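Drondley, month nine, or how I learned to hate foam tape

23 September 2019

So the grippers are finally in a state where I can let other people at the workshop hold them without hovering! If you've been reading since January you'll remember the first pair, which I printed at 54 percent scale by accident and which could just barely pick up a raisin. The project is still called Drondley (I lost the vote, I wanted Premdale) and it's still the same idea: a pair of grippers you carry around in your own hands, do kitchen chores with, and then use what they recorded to teach the arm that will one day live on my counter.

Most of this month went into the pads. The foam tape I started with lasted 132 grabs before it peeled off, and I know that because I sat there with a notebook like a crazy person. Then I tried the stick-on feet you put under cabinet doors. Too slick. The rubber I have now came out of a mat from the back of the Ccori supply shop, cut with scissors and a lot of swearing, and so far I'm really happy with it.

The other thing was the tracking squares. My first set was printed on glossy paper and the software lost them every time somebody walked past a lamp, so I redid them on matte stock and glued them down flat. Way better. I also rewrote the part that saves the files, which used to choke after 300 short runs and take the whole evening with it.

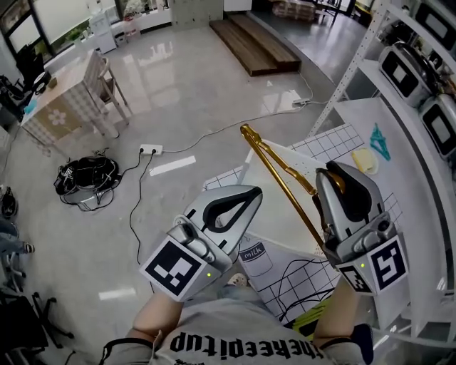

Shiny things are what I've been practicing on lately, mostly metal, mostly long and skinny. You can get away with sloppy hands on a toy vegetable, but with this gold-colored rod the right gripper has to pinch it properly or it swings off at some silly angle. The black grid on the mat helps me put stuff back in more or less the same spot between runs. I still need to do something about my cables, I know, I know.

Next up is a lighter handle, my wrists are begging for it, and then version 2 of the trigger spring. I've got a sample coming from Ivulora and I'll post the files once I've tried it for a week or so. If you've built something like this and found a spring that doesn't squeak, please leave a comment!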